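Acceptance

The cell at Brenstead had been scheduled for two gripper trials, and by the afternoon of Tue 16 July it had completed one of them. The log for that trial ran to 3059 lines. Most of the lines were position readings. The engineer read them in order, top to bottom, with a ruler held against the monitor.

The Plenora fingers were the incumbent. They had been on the arms since January, when the site signed for them, and their failure modes were known. They slipped on curved plastic. They closed late when the controller was under load. There was a correction table for the late closing and a separate note, in another folder, about the slipping.

The Onora fingers were the candidate. The vendor's sheet gave a stroke, a closing force and a service interval, and left the field for surface finish blank. The engineer had written to ask. The reply said the finish was standard.

The trial procedure had 9 steps, most of which concerned handling soft or jointed objects with two arms at once. Step 4 was the headset. It was to be approached from both sides, held by the band, raised, turned over and set down with the cord clear of the cups. The procedure allowed two minutes. It did not say what the cord should be doing in the meantime, and in the engineer's opinion the cord was the whole of the test.

She ran step 4 at reduced speed first, with her hand on the stop.
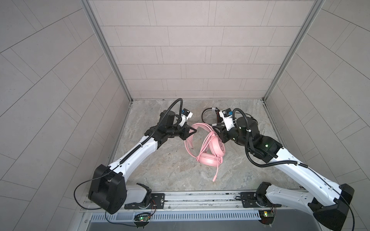
At reduced speed the force reading on the left gripper rose before the one on the right. The difference was small and it repeated. She ran it again and wrote the value down, then a third time with the approach order swapped in the controller, and the left side still reported first. She opened the correction table. It had been built for the Plenora fingers and was still loaded.

She sat for a while with the cursor on the file name.

The table had been the work of the engineer before her. He had signed it with initials and a version number, 183, which suggested either great care or a habit of saving. In the comments he addressed the left arm in the second person. You are early, he had written at one entry. At another: You were fine yesterday. The right arm had no comments at all.

She had been told in her first week that the left arm was the difficult one. Three people had told her this separately, and when she asked for the data each of them had sent her to the table.

She unloaded it. The controller asked whether she was sure, and then asked again in slightly different words. She recalibrated both arms to zero offset, which took until the corridor lights went to their evening setting, and started step 4 from the beginning.

The readings came up together. She checked the timestamps to the last digit given. Left and right, same value. She swapped the approach order and got the same result. The fingers closed on the band, the band went up, and the cord swung under it and came to rest against the rail.

She lowered it and ran the step again at full speed, and recorded a pass.

That left the matter of the first trial. If the table was wrong now, it might have been wrong then, and the Plenora figures had gone out that morning in a report to Başaran, who were paying for the comparison and who liked a result to stay where it had been put. She drafted a message. The first version was two pages and explained the table. The second was a paragraph and explained nothing. The third said that trial one would be repeated with offsets cleared, that the earlier figures should be set aside, and that the cell would need one further day.

She sent the third one and attached the log.

Before shutting down she opened the old table a last time, meaning to archive it, and scrolled to the end. The final entry had a correction of zero. The comment beside it read: Not you. Sorry. Check me.

It was dated his last week. She moved the file to the archive folder, left the comments in, and entered the time in the cell book. Under remarks she wrote that the left arm was within tolerance. Then she took out the small wrench and began loosening the candidate fingers, left side first, so the others could go back on in the morning.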